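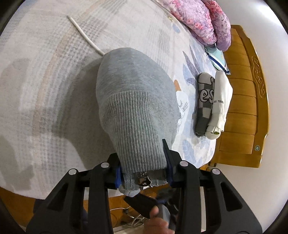
tallgrass62
wool wash isn't worth it for a blend imo. I used the Bremar stuff for a year, then ran out and switched to plain dish soap, cold water. same result, less money

knotbad
ok but mine is pilling all over, mostly under the arms. gray one, ribbed hem, the Huta one everybody had last winter. is that the washing or just the yarn?

pepper_897
yarn. Huta went downhill, my old one has no pills at all and the new one looked ten years old by April

tallgrass62
disagree, its friction. bag strap, car seat belt. turn it inside out, short cycle, 30 degrees C max

mossyoak
30 is too warm for anything with wool in it. cold only. I shrunk a Traston cardigan at 30, sleeves up to my elbows

tallgrass62
that's the spin, not the temp. turn the spin down

mossyoak
spin was already off. so no

knotbad
what about shavers? saw the Amano one for 40 bucks, seems like alot

pepper_897
don't. used one twice and it ate a hole near the cuff. pumice stone or a plain razor, go slow, lay it flat on something hard

drybones
razor on a sweater?? never. Amano is fine if you keep the guard on. had mine forever

knotbad
guard on then. will try the back first where it dosen't show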